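The Case for Keeping the Parish Noticeboard

Freya Entwistle

Tredcombe Parish Council will decide in July whether to remove the noticeboard outside the post office and move all public notices to its website. The proposal has been presented as a tidy saving. It deserves closer examination than it has so far received.

The council's own figures put the yearly cost of the board at 304 pounds, covering repairs, printing and the replacement of the glass. That sum is small beside the cost of the website, which has been rebuilt twice by the same supplier, Pralex, and which still lists a planning meeting held two winters ago as forthcoming.

A public notice has a legal purpose and a social one. The legal purpose is met when the notice has been published. The social purpose is met only when it has been read, and by people who did not set out to read it. Residents waiting for the bus learn that a footpath is to be diverted. A parent buying stamps sees that the playgroup has spaces in the autumn.

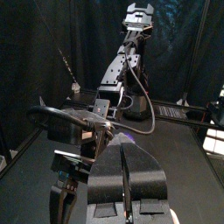
A website serves a different reader. It must be visited on purpose, and few residents will visit on the chance that something concerns them. In the council's last survey, 500 forms were delivered and 200 were returned. Of those who replied, 66 said that they had looked at the parish website in the past year. The same survey did not ask about the noticeboard, an omission that ought to trouble any member who intends to rely on it.

Supporters of the change argue that the board is untidy, and on this point they are correct. Old posters are left in place and new ones are pinned over them. The remedy is a short written policy stating who may post, for how long, and who holds the key. Such a policy could be adopted at a single meeting.

There is also the matter of those without a reliable connection. The lanes above the village remain poorly served, and several households there depend on the board for bin dates and road closures. They have not been consulted separately.

The council should keep the board, adopt rules for its use, and continue to publish every notice online as well. Written comments may be left with the clerk until the day before the meeting.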